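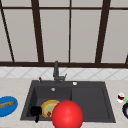
29th November

Trukley notebook, referral scheme, after the second test group.

I write this down now while it is still in my head, and I will clean it later if somebody needs it for the report.

The Trotthorpe group has had the app for 4 weeks. The invitation reward was switched on at the start of week two. Before that, people could invite but got nothing for it. We sent the app to 200 households and I hoped the reward would bring in neighbours, cousins, people from the same school and so on. It brought in invitations, yes. Most of the invited accounts opened the app one time, looked at the empty feed and did not come back. The log for Lerum shows the same shape, only smaller.

I compared the two kinds of accounts by hand, because the dashboard mixes them. The accounts that came without reward write more messages and they answer each other. The accounts that came with reward have often no profile picture and no second contact. I don't want to say they are false accounts. I think many are real persons who did a favour to a friend.

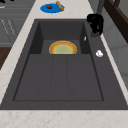 The waiting time before the reward is paid is now 2 days. In the August version it was paid at once, and this was clearly wrong. I would like to try 10 days, and to pay only if the new person has sent at least one message to somebody who is not the inviter. This rule is easy to write in code but difficult to explain on a small screen. My first text for it was five lines long. The second is two lines but a colleague read it and understood the opposite, so it goes back.

Still open from last time: the contact list permission. On older phones the question comes before the welcome page is fully loaded, and people press "no" because they don't know yet what they say yes to. I moved the question to after the first message is sent. It works on my phone and on the test tablet. Not yet tried on the slow connection.
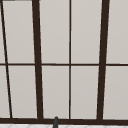

Small bug, found by chance: if the inviter changes her user name between sending the link and the other person opening it, the link goes to a blank page. The link has the name in it and not the account number. I don't know why we did it so. Must be changed before the Manzano group starts, otherwise we will have the same complaints again in another language.

About Manzano. The translation of the group settings came back and it is good, but the word for "circle" is used also for "group", so two buttons have the same name. I asked for another word. Meanwhile I put the old label back.

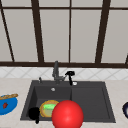 Notifications: too many. One tester in Lerum wrote that the app "shouts more than my children". Default is changed to one summary in the evening, direct messages excepted. Let us see if the number of opened messages goes down. I expect a little.

To do before the next build:
link with account number
reward text, third try
permission question on slow connection
ask for the export of Trotthorpe without the test accounts (ours are still inside, I saw my own name)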